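Care of the Hododum Hand Gripper: Finger Pads, Pivots and Storage
Simmont Household Workshop Notes
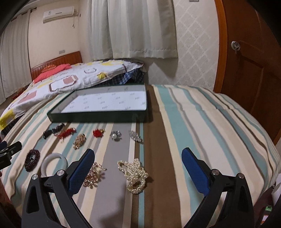
Jeanine Smits writes that her pads lost their hold on small smooth items well before the jaws showed any wear, and asks whether the pads or the pivots should be attended to first. The pads should be attended to first. Most complaints of slipping are settled by cleaning, and the pivots should be left alone until that has been tried.

Cleaning the pads
Switch the tool off and open the jaws fully. Wipe each textured pad with a lint-free cloth dampened in warm water and a drop of dish soap. Work along the grooves with a soft toothbrush. Rinse with a second damp cloth and let the pads air-dry before closing the jaws. Alcohol, acetone and furniture polish must not be used on the pads. Hand cream and jewelry polish leave a film that cannot be seen but can be felt as a slight slickness under the thumb.

Pads are cleaned after every 1000 closings and replaced after 2000, or sooner if the texture has gone smooth at the tips. Replace both pads together. A new pad opposite a worn one will turn a ring or a bead sideways as the jaws close.

Checking the pivot screws
Hold one jaw still and rock the other gently from side to side. If there is play, tighten the screws on that arm an eighth of a turn at a time, moving from one to the other. The jaw should swing freely under its own weight with the drive released. A jaw that stays where it is put has been tightened too far. Do not oil the screws. Oil travels down the arm and reaches the pads.

Setting the closing force
For chains, strung beads and pearls, begin at setting 3. Setting 5 is intended for boxes, bottles and folded cloth, and should not be used on anything strung or set with stones. Test the force on a rolled sock first. Work over a soft, flat surface, with the items spread apart so that one piece can be lifted without dragging its neighbor.

Storage
Store the gripper with the jaws slightly open. Pads kept pressed together through the winter take a flat spot, and every tool returned to the Willems repair counter last November with that fault had been put away closed. Keep it out of direct sun and away from radiators.

Replacement pads are sold in pairs under the Plundalora name. Earlier pads with the single mounting tab do not fit current jaws.

Notes revised by Godelieve Maes.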